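Sterkilby Open Day

The Sterkilby Open Day is a public demonstration of outdoor mobile robots held each January on the grounds of the Dukell test site. It was first run by the engineering firm Sheehan as a closed visit for buyers and was later opened to the general public. Admission is free.

Background

Sheehan leased the Dukell grounds to test path following on loose surfaces. The early machines had been developed on indoor floors, and the firm wanted long runs on gravel bordered by grass, where the edge of the route is marked only by a change in color and texture. Dagmar Ďurica planned the first course and wrote the safety rules that are still in use.

Straight run

The main demonstration uses a straight gravel path between two areas of grass, leading toward an open field with trees beyond it. The Tekus, a ground robot with an onboard camera, is sent along the path without a remote driver. Visitors watch from the grass and may follow the camera feed on a screen.
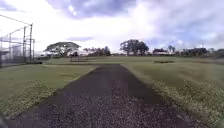
Hamish Shearer has objected that a straight run makes the task look easier than it is, and that visitors would learn more from seeing the robot lose the path and find it again. The organizers added a recovery test the following year. In it, the robot is set down at an angle on the grass and has 90 seconds to return to the gravel.

Scoring is simple. A run counts as complete if the robot reaches the far end without a staff member pressing the stop button. Each team is allowed five attempts, and the best one is posted.
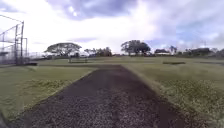 Teams may change software settings between attempts but may not change wheels or cameras. Recordings from all runs are kept by Sheehan, and the collection passed 3,000 clips before the most recent event.

Curve and building approach

The second part of the course follows a wider gravel drive that bends to the right toward a white barn-like building. The curve is considered harder than the straight run, as the drive changes width along the way. 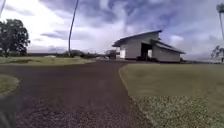 Access

The grounds are closed to visitors outside the open day. Groups may ask Sheehan for a separate tour in writing.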